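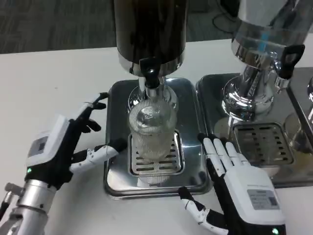 Two-handed job: the robot at the drinks table, glass under the left-hand tap.

Business > Jobs & Workplace
14 comments | 57 shares

Robot takes over drinks table at Ercombe, staff move to the floor

Guests at the Ercombe conference center are getting their juice and iced tea from a robot this month - and the three people who used to pour it have new jobs in the same building.

The machine, leased from Plindow, started Tuesday. Works breakfast and the afternoon break, 2 shifts a day. Managers expect it to fill nearly 3000 glasses a week once the fall bookings start.

No layoffs, says catering manager Krum Kovačević. Pourers now clear tables, restock and handle special diets. "They were standing in one spot for four hours," he said. "Now they walk. Some like it, some dont."

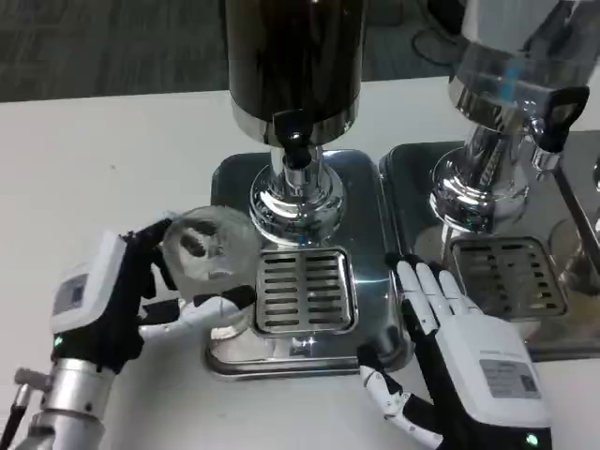 Left hand on an empty cup, right hand open beside the drip tray.

Pay stays the same for now. The staff want that in writing, plus training on how to stop the machine and who mops up after a spill. Talks with the owner, Ackroyd, are set for August.

One worry is speed. A room of 270 at the afternoon break is a lot of cups, and a staffer will stay close by at teh busiest times. Fusteddale, the group's other site, is waiting to see how it goes before ordering one.

Last updated: 4:40 p.m. Tuesday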